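Table Settings: A Small Gallery

I keep a shelf of things that have no business being on a shelf. There are 28 of them at the moment, down from a high I won't mention, and every September they come out to be dusted, argued over and put on a table to see which ones get along. This page is the table part.

A few house rules, for anyone new. Nothing gets bought for the gallery. Everything has to fit the budget category my brother-in-law Younes Radwan calls "things you could have left at the store." And every setting needs one item you could, in theory, eat breakfast with, so that I can keep telling people this is a page about tableware.

The tableware part is going fine. I like a plain plate with a raised rim – it makes whatever lands on it look like a decision. I also like a mug with a handle big enough for a whole hand, a feature that seems to have gone out of style at the same time as pockets. Color is where I get into trouble. My aunt in Grovside set every table she ever owned in brown and cream, and I have spent 12 years recovering.

So this round is mint, lavender, orange and pink. Younes says it looks like a bakery that lost a bet. He also voted for the brown soup bowl last year, and I think about that whenever he offers advice.

The pumpkin earns its place by being small. I have lived with large pumpkins and they take over, like houseguests with a podcast. A squat one in orange and white sits quietly next to a mug and lets other people talk.

The pig is the pig. It came in third in last year's reader vote with 27 votes, behind a gravy boat and a duck, and I have been hearing about it since. Fine. It gets the lavender plate.
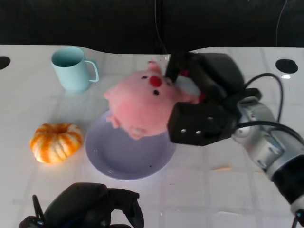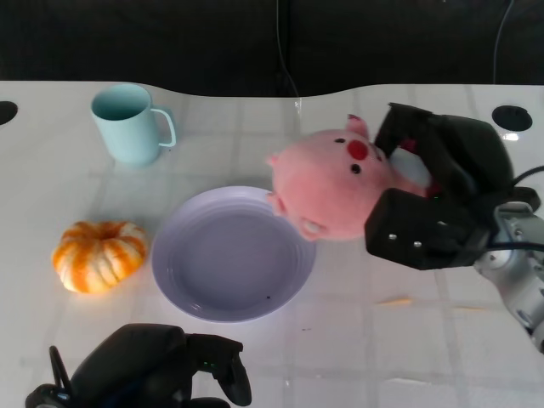
Mint mug, striped pumpkin, lavender plate and one pink plush pig. The pig is on the plate in the first and held sideways in the second.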